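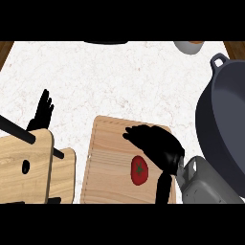
Removing Oil Stains from a Marble Countertop

An oil stain in marble is a dark patch with a soft edge that stays after the surface has been washed and dried. The oil sits in the pores below the polish, so wiping does nothing to it. A poultice draws it out. The method below is for cooking oil, butter and salad dressing. Rust, ink and etch marks need other treatments.

Check that it is oil

Put a few drops of water on the patch and wait. If the patch looks the same when the water has dried, and the surface is smooth under a fingertip, treat it as oil. A dull, lighter mark that you can feel is an etch from acid. A poultice will not change an etch; it has to be repolished.

Materials

- Baking soda, or powdered kaolin clay for older stains
- Acetone (light-colored marble) or plain dish soap and water (dark marble, or any slab you can't test)
- Plastic wrap and painter's tape
- A plastic scraper. No metal.
- Nitrile gloves
- White cotton rags

Acetone is flammable. Open a window, turn off any burner or pilot light, and keep it away from varnished wood trim, which it will soften. Tape plastic sheeting over wood edges before starting. Do not use vinegar, lemon juice or any bathroom descaler at any stage.

Procedure

1. Test the solvent on a hidden spot, such as the underside of the overhang. Wait 12 hours and look for any change in color or shine.

2. Wash the stained area with dish soap and warm water. Rinse and dry.

3. Dampen the stain with distilled water, or with acetone if that is what you are using.

4. Mix the powder and liquid to a paste about as thick as peanut butter. If it runs, add powder.

5. Spread the paste over the stain to a depth of a quarter inch, going two finger widths past the edge on all sides.

6. Cover with plastic wrap and tape down all four sides. Poke several small holes in the wrap with a pin.

7. Leave it for 24 hours, then take off the wrap and let the paste dry fully. This can take another day in a damp kitchen. Do not speed it up with a hair dryer.

8. Lift the dry paste with the plastic scraper. Wipe with a damp rag, then a dry one.

9. Let the stone dry overnight before judging the result. Freshly treated marble looks darker than it is.

Repeat from step 3 if the patch is lighter but still there. Old stains next to a stove often need 2 or 3 rounds. If the second round makes no difference at all, change from baking soda to kaolin.

Sealing afterward

Acetone strips most sealers, so the treated area should be resealed. Use a penetrating sealer labeled for marble, apply a thin coat, and wipe off the excess before it hazes. Keep the area dry for the time given on the container.

Page by Mathis Gaillard | Contact: Bosmont Stone Care, Dalevton | © Bosmont Stone Care | Back to top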